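19 mars 2021

La cellule Mita a repris hier soir, après quatre jours d'arrêt. Je note ce qui s'est passé pendant que j'ai encore les journaux ouverts, et parce qu'on m'a déjà demandé deux fois si c'était un problème de logiciel. Non, c'était un câble.

Pour ceux qui arrivent par ce billet : je m'occupe à l'atelier de Pedumham d'un bras qui prend des objets ménagers dans un bac et les repose ailleurs. Le bac est volontairement en désordre. Le bras doit attraper ce qu'il peut, en essayant d'abord les prises qu'il juge faciles. On le laisse tourner longtemps, on relève les échecs, on recommence avec d'autres objets.

## Les symptômes

Le premier défaut est apparu en fin de matinée. La pince s'est ouverte pendant un transfert, alors que le bras était à mi-hauteur, et un flacon est retombé dans le bac. Le programme a enregistré une prise ratée et il est passé à la suivante. Je n'ai rien remarqué sur le moment. Des prises ratées, il y en a toute la journée.

C'est en triant les échecs que j'ai vu que quelque chose clochait. D'ordinaire, une prise rate au contact ou dans les premiers centimètres de la montée. Là, une partie des objets tombait beaucoup plus tard, après une montée tout à fait normale. Et l'ouverture ne correspondait à aucune commande dans le journal. Le contrôleur perdait le signal de la pince pendant quelques millisecondes, le retrouvait, et considérait que tout allait bien.

J'ai d'abord soupçonné la mise à jour du pilote, faite la semaine précédente. Je suis revenu à l'ancienne version. Même comportement. J'ai ensuite changé le boîtier d'interface Ullby contre celui qu'on garde en réserve. Même comportement encore, avec en prime une heure perdue à retrouver la bonne adresse réseau.

## Le moment désagréable

Le deuxième jour, le bras s'est arrêté au-dessus du bac, sans message particulier. J'ai cru à un arrêt de protection. J'ai ouvert l'enceinte et je me suis penché pour dégager un objet coincé contre la paroi. La pince s'est refermée à une dizaine de centimètres de ma main.

Le bras lui-même n'a pas bougé, l'ouverture de l'enceinte l'avait bien mis en sécurité. Mais la pince a sa propre alimentation, et cette alimentation n'était pas coupée par le contact de porte. Quand le signal est revenu, elle a exécuté le dernier ordre en attente. C'est un défaut de câblage qui existait depuis la mise en service et que personne n'avait relevé, moi compris, alors que j'ai signé la fiche de contrôle.

J'ai appuyé sur l'arrêt d'urgence, j'ai consigné la cellule et j'ai prévenu Hsin-yi Tsang, qui est responsable de la sécurité des machines ici. Elle a posé le cadenas et demandé qu'on ne remette rien sous tension avant d'avoir refait le schéma. J'aurais préféré continuer à chercher la panne. Elle avait raison de refuser.

## La cause

Une fois l'alimentation coupée, on a sorti le multimètre et on a mesuré la continuité fil par fil en pliant le faisceau à la main. Un des conducteurs de commande se coupait dès qu'on serrait la courbure, juste à la sortie d'un collier. La gaine était intacte. Le cuivre, à l'intérieur, était cassé sur presque toute la section.

L'explication est assez banale. En juin dernier, j'avais raccourci la boucle parce qu'elle frottait sur le bord du bac quand le bras descendait dans les coins. J'avais serré le collier fort, trop près de l'articulation. Depuis, à chaque rotation du poignet, toute la flexion se faisait au même endroit. Le compteur donnait 4000 cycles depuis la dernière inspection visuelle, et une inspection visuelle n'aurait de toute façon rien montré.

## Ce qui a changé

- Le câble de commande est remplacé par un modèle prévu pour la flexion continue.
- L'alimentation de la pince passe maintenant par le relais de sécurité. Porte ouverte, elle est coupée, et les ordres en attente sont effacés.
- Une perte de signal, même très courte, arrête le cycle et demande un acquittement à la main.
- Contrôle de continuité tous les 2000 cycles, faisceau plié, avec le relevé dans le cahier de la cellule.

La troisième mesure va nous coûter du temps. Pendant l'essai de reprise, on a eu un arrêt au bout de 600 cycles, et c'était un connecteur mal enfiché. Avec l'ancien réglage, on ne l'aurait pas vu. Je préfère aller acquitter un défaut idiot de temps en temps.

Je n'ai pas encore trié les données de la semaine dernière. Toutes les prises où l'objet est tombé après une montée normale sont à revoir, et je ne sais pas combien on pourra en garder. Si quelqu'un utilise déjà ce lot, merci d'attendre avant d'en tirer un taux de réussite.

Reste la question du passage des câbles, que je ne considère pas comme réglée. Une boucle courte fatigue les conducteurs, une boucle longue risque d'accrocher quelque chose. Pour l'instant j'ai choisi la longue : elle pend en large U sous l'articulation orange, avec le tuyau jaune pâle pris dans le faisceau, et les colliers noirs sont à surveiller. Elle cache aussi une bonne partie de la pince quand on regarde de ce côté, ce qui n'aide pas à voir où se posent les doigts. Un objet comme la gourde violette, avec l'anneau de son couvercle, me paraît un bon candidat pour tester l'accrochage. Je ferai l'essai à vitesse réduite, porte fermée, et je mettrai le résultat à la suite de ce billet.

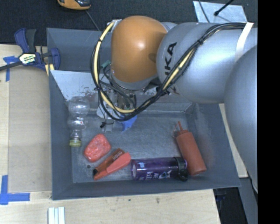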